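How Does an Electric Car Slow Down?

Ages 8 and up. Reading time: 3 minutes

A moving car has energy because it is moving. This is called kinetic energy. A heavy car has more of it than a light car at the same speed. To stop, the car has to get rid of all its kinetic energy. Energy cannot be destroyed, so it must change into another form.

Friction brakes

Every car has friction brakes. When the driver presses the pedal, two pads squeeze a metal disc that turns with the wheel. The rubbing slows the disc and makes heat. The heat passes into the air and is lost. Rub your hands together quickly and you will feel the same effect.

The motor in reverse

An electric car has a second way to slow down. Its motor uses electricity from the battery to turn the wheels. The same motor can also do the opposite job. When the driver lifts a foot from the accelerator, the wheels turn the motor, and the motor makes electricity. A machine that makes electricity from movement is called a generator.

Making electricity takes effort, so the motor pulls back on the wheels and the car slows. The electricity flows into the battery. This is called regenerative braking. "Regenerate" means "make again."

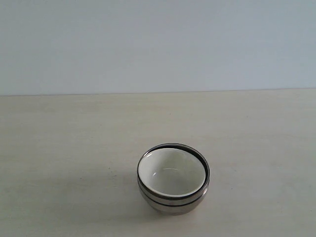 Not all of the energy comes back. Some is lost as heat in the motor and the wires, and some is lost in the battery. Air pushing on the car and tires rolling on the road take a share as well.

A worked example

The town of Sestungate has a small electric bus called the Tromudico. It runs down Orirholm Hill to the station. On one trip it slowed down 18 times and sent 143 units of energy to the motor. The battery stored 108 of them. The other 35 units turned into heat.

143 - 35 = 108

When does it not work?

A full battery has no room for more energy, so the car must use its friction brakes. A very cold battery takes in energy slowly, and drivers may notice this in January. Regenerative braking is also weak at very low speeds. In an emergency stop, the friction brakes do much of the work.

Words to know

Kinetic energy: the energy of a moving object.
Friction: a force made when two surfaces rub together.
Generator: a machine that turns movement into electricity.
Regenerative braking: slowing down by using the motor as a generator.

Next in this series: What Is Inside a Charging Cable?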